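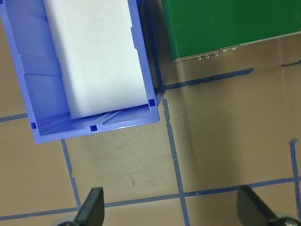
Vasilis Popescu wrote:

> Does anyone know when Prosach loses the second season of Cadwaladr? My app says "leaving soon" and gives no date. I have 6 episodes left.

Mine says the end of September, at midnight Eastern. Season one stays put for now – it's under a separate deal. Motum gets both seasons later, but only on the plan with ads, and I haven't seen a day for that yet.
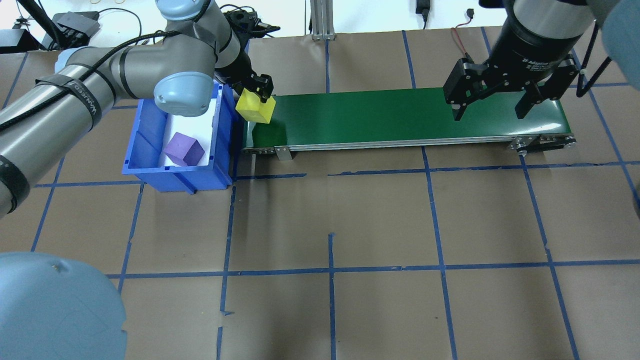 Walia asked off-list whether the discs are still in print. The season two set is, at 79 dollars, with the commentaries. Season one is used copies only.

If you go the disc route, check the region code before you pay. The cheap listings are mostly Region 2.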